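Okay, a little thread about giving up the car for errands, because a few of you asked how it's going and my answers keep getting too long for replies. (1/8)

We live up on the Gimstead side of town, and the grocery store is at the bottom of the hill. I used to drive it without thinking. Then in March the Strobel garage quoted me $633 for the brakes, and I thought, well, let's see how long I can put that off by walking. (2/8)

The first two weeks were rough, I won't lie to you. I bought like a person with a trunk. Two jugs of milk, a melon, potatoes, all in one go, and then I had to stop at every bench on Morosis Street and pretend to admire the gardens (some of them are lovely, to be fair!). (3/8)

So now I go more often and buy less. Bread and greens one day, the heavy stuff another. And a bag always lives by the door, so I can't get halfway down and remember I left them all in the kitchen. (4/8)
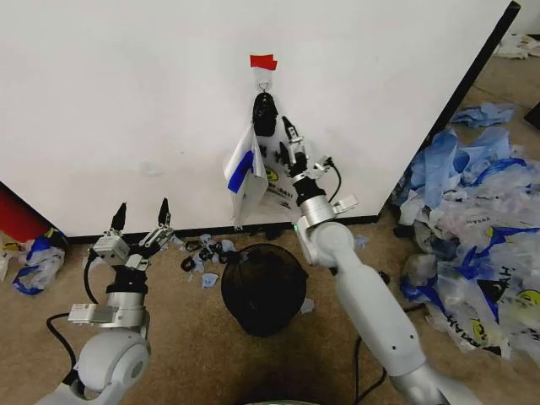 The other thing that helped was shoes. I'd been doing the hill in flats, bless me. Any old sneakers with some grip will do, and my knees have stopped complaining on the way down. (5/8)

I also started using the Wiro app to keep track of what we spend on food, and April came to $416, lower than I expected for the two of us. I think it's mostly that I don't toss in extras when I know I'll be carrying them home. (6/8)

Yes, I still drive for cat litter. I have limits, and so do my shoulders. (7/8)

The brakes are getting done in June either way, but I'm going to keep walking for the everyday stuff. If anybody has a good backpack they love for groceries, please tell me, mine has one strap that keeps slipping and it's driving me up the wall. (8/8)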